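November 29, 2023

Back to the pinwheel-star block. Spent the morning on the claim in the Gevameo reprint booklet that this pattern is "a pioneer design, known from the 1840s." I don't believe it, and I want the reasons written down before I talk myself into being polite about it in the handout.

What the booklet gives as evidence: one line drawing, one family story, and a photo of a quilt with no back shown and no fabric close-up. The family story says a great-great-grandmother pieced it on the way west. Maybe she did. Every second quilt that comes across this table was pieced on the way west, and a lot of them have prints in them that were not made until she would have been past 80.

What I can check is the old newspaper column index. We have 2,232 entries in it now, and I went through everything filed under pinwheel, star, windmill and whirl. Five columns show a block that matches ours seam for seam. None is earlier than the 1920s. Three of them use the same drawing with a different name stuck on it. One calls it Rinaldi Star, so that is probably where the Rinaldi name in our own file came from, and I had been assuming it was a family name from the donor. Crossed that out on the folder.

Absence from newspapers proves nothing about the 1840s, I know. But the booklet makes the claim, so the booklet should carry it.

Drafting

Redrew the block from the old column at 9 inches finished. The printed templates do not add up. The long triangle is short by a fat eighth along the bias side, and if you cut it as printed the points get swallowed at the outer seam. I had blamed my own scissors for this in the first test. Cut it again from new templates and the points sit where they should, so the pattern is the one at fault. Anyone using the photocopies in the blue folder: stop, use the redrawn set.

Seam allowance is not stated anywhere in the column. Took it as a quarter inch. With a three-eighths allowance the block comes out worse, so I think a quarter is right, or the draftsman never sewed one. I lean toward the second.
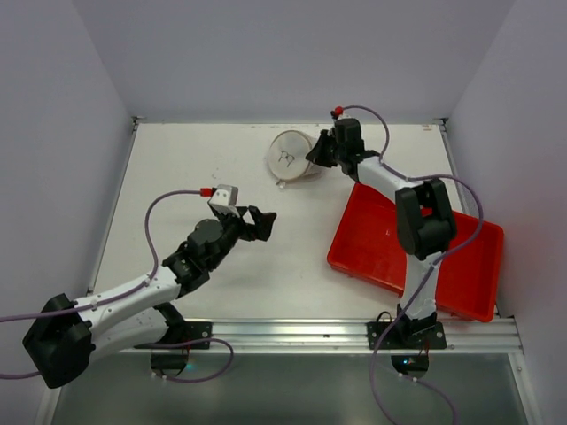 Test block 3 went together in one sitting. Pressed the seams to one side on the first half and open on the second half to settle the argument. Open lies flatter at the center where eight seams meet. To one side is stronger if you tug it and much easier to hand quilt near. I can't see a difference from three feet away and I doubt a judge could either. Both kept in the sample drawer, marked on the back in pencil.

Bias edges stretched on the outer triangles again, even with starch. The Wirelska starch is supposed to be better than what we had. Ran it against plain homemade on strips of the same muslin, same iron, same pull. Wirelska strips stretched a hair less on one pair, a hair more on the next. So I would not pay extra for it. The smell is nicer, if that counts.

Cheddar fabric

The reproduction cheddar we bought for this is too orange. Laid it next to the scrap from the old crib top in window light, and the old one is browner and has more yellow under it. The shop's card says "authentic period shade." Authentic to what? The old scrap has had a century or so of air and washing, so matching it exactly would be matching the fading. I looked inside the seam allowance where the light never got to, and the color there is stronger, but still not as loud as the new stuff.

Tried toning a piece down with tea. Result is cheddar fabric that looks dirty. Also I have read enough about tannin and cotton rot that I don't want it in anything meant to last. Not doing that again.

Snipped a corner of the new cheddar, wet it and pressed it on white muslin. Faint yellow mark after ten minutes. The bolt end says colorfast. Prewash all of it, twice, before anybody cuts.

Layout and numbers

Full layout in the Tutora setting (blocks on point, plain alternates) needs 1,042 pieces not counting border. I got 1,042 twice by hand, and the yardage calculator got a different total because it was treating the half-square setting triangles as full squares. Do not order from the calculator printout. I nearly did.

Of those pieces 327 are the small cheddar triangles. Cutting them singly from templates is slow and mine wander. Strip method was faster but I had four bad ones in the first dozen, all off-grain at the tip. The claim online is that strip cutting is "always more accurate." It is more accurate if your strips are straight, and my ruler slips. Put sandpaper dots on the ruler. Better after that, though I only cut another dozen, so don't hold me to it.

Still open

- Back of the booklet quilt. Write to Gevameo and ask if anyone has seen it. I expect no answer.
- Thread. The old top was pieced in what I take to be three-ply cotton, brown now, could have been any color before.
- Whether to call it Rinaldi Star in the handout. I would put "published under several names" and list them. It takes up more room - fine.
- Border. The column shows none. The booklet shows a sawtooth that I suspect was added by whoever drew the booklet.

Test block 4 is cut and pinned, using the new templates and prewashed cheddar. Background is the unbleached muslin, because we are out of white.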